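**Ticket 832 – Lanby time sync drops entries from the shared calendar**
Status: open (was closed, reopened by me)
Reported by: Csaba Orbán
Priority: normal, apparently

Original report: bookings made in Lanby show up on my laptop and never reach the shared calendar. No error. The little check mark turns green, which I no longer take as evidence of anything.

**First reply from support:** log out, log in, clear the cache.

Did all of it. Made a test booking called "Mets" for 9 in the morning. Green check mark. Looked at the shared calendar from a second machine and there was no Mets. I was told to wait "up to an hour." I waited until after lunch. Still no Mets.

**Second reply:** the problem is probably my network.

I doubt it. Mail works, file sharing works, and the older calendar, Fatum, syncs from the same desk over the same cable. To be fair to the theory I tied the laptop to my phone and tried again. Same result, so I'd like the network crossed off the list and kept off it. 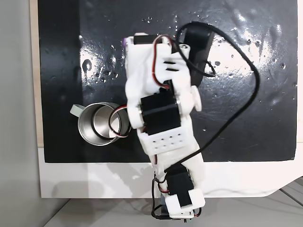
The export file is where it gets more interesting. I pulled the full calendar out of Lanby and counted the rows: 2,000 exactly. I don't have a nice even number of bookings. Nobody does. When I deleted 305 old entries from last year and exported again, I expected 1,695 rows and got 2,000 again. To me that looks like a cap, with newer entries waiting behind it.

I asked whether there is a limit. The answer was that Lanby has "no practical limit on calendar size." I'd like to know what an impractical one looks like.

**Third reply:** please install the September update, which contains "sync improvements."

Installed. The release notes list a new color picker and a fix for printing in landscape. Test booking number two, "Zunduvgate," made right after the restart:

- on my laptop: yes
- in the web version, my login: yes
- in the shared calendar: no
- in the export: no

The ticket was then closed as resolved by update. I reopened it.

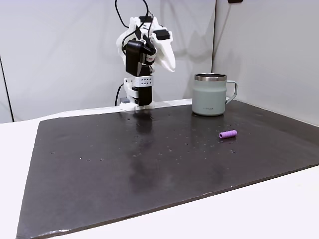 One thing did change something. I archived everything older than two years, a much bigger cut than the first one, and the next export came out under 2,000 for the first time. Zunduvgate was in it. It turned up in the shared calendar a few minutes later – and so did Mets, still sitting at 9 in the morning on a day already gone.

I'm not calling that a fix. It's a workaround, and it'll fail again as soon as the calendar fills back up. It also proves very little on its own, so before anyone closes this a second time I'd like:

1. A yes or no on the 2,000 row cap, from someone who has looked at the code or the settings.
2. If yes, a warning on screen when it's reached. A green check mark on a booking that went nowhere is worse than an error.
3. The archived entries put back without me retyping them.

Export files from before and after the archive are attached. Please don't ask me to clear the cache.

– Csaba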